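Mesa modular de preparación Rastville 48

Ref. 934 – Mobiliario técnico para picking, embolsado y control de artículos textiles y deportivos

Descripción general

La Rastville 48 es una mesa de trabajo de tablero rectangular, pensada para instalarse por parejas. El módulo trasero se coloca contra la pared y recibe los artículos en espera. El módulo delantero se adosa al primero y queda libre para la manipulación. Los dos módulos son idénticos y se sirven por separado, de modo que un puesto sencillo puede ampliarse más adelante sin sustituir nada.

El acabado del tablero es blanco mate. Se eligió para evitar reflejos al trabajar con film y bolsa transparente, donde una superficie brillante dificulta localizar cierres, bordes y etiquetas. Con el uso aparecen roces grises superficiales, propios de cualquier tablero claro mate, que no afectan a la planitud. 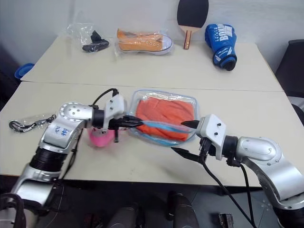 Dos módulos adosados, con artículos embolsados y sueltos. Tablero con marcas de uso.

Disposición recomendada

Fila posterior: artículos de volumen o de forma irregular. Calzado, palas de tenis de mesa, guantes de boxeo. Las piezas altas pueden apoyarse en la pared, por lo que se desaconseja dejar holgura entre el tablero trasero y el paramento.

Zona delantera: artículo en curso y piezas pequeñas. Los mosquetones y llaveros conviene mantenerlos en su bolsa individual hasta el momento de agruparlos. Una pieza metálica suelta marca el tablero y rueda con facilidad.

Bolsas y fundas para textil

La mesa es compatible con cualquier formato de bolsa que quepa en el módulo delantero. Para camisetas y prendas ligeras dobladas recomendamos la funda transparente con ribete azul de la serie Privlow. El ribete permite distinguir el contorno de la funda sobre fondo blanco.

Procedimiento habitual:

Doblar la prenda al ancho de la funda.
Introducirla con el pliegue hacia el fondo.
Alisar de izquierda a derecha para expulsar el aire.
Cerrar y dejar la funda plana, sin apilar, hasta su verificación. 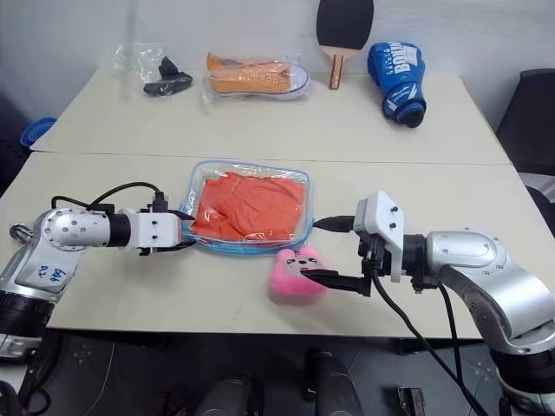
Una prenda arrugada o recogida en un lado de la funda ocupa más grosor en ese punto y desestabiliza la pila. En remesas grandes el defecto se acumula y obliga a rehacer la caja. Zineb Mansour, responsable de preparación en el almacén de Rorarstead, aplica un máximo de 6 fundas por pila con prenda fina y no mezcla tallas dentro de la misma – el criterio es válido para la mayoría de los artículos de punto.

Unión entre módulos

Los tableros se enfrentan a tope, sin perfil intermedio. La junta resultante es una línea fina y recta. No debe sellarse con silicona: impide separar los módulos para limpiar y retiene polvo. Si se aprecia escalón entre ambos tableros, corregir con los pies regulables del módulo delantero, nunca con calzos.

Mantenimiento

Paño húmedo y jabón neutro al terminar el turno. Los roces grises de suela o de goma se atenúan con goma de borrar blanca. No usar estropajo ni disolvente. Revisar la nivelación cada 7 semanas en puestos de uso continuo.

Suministro

Módulo individual, desmontado, con tornillería y llave. Las sillas, bolsas y cestos no están incluidos. Las fundas Privlow se piden aparte, en paquetes de 48 unidades.

Distribución y repuestos: Sethi. Consultas técnicas: Ottmar Eichhorn. Pedidos y plazos: Karim Kabbaj.

Ficha revisada el 24 de marzo de 2019. Sustituye a la edición de diciembre.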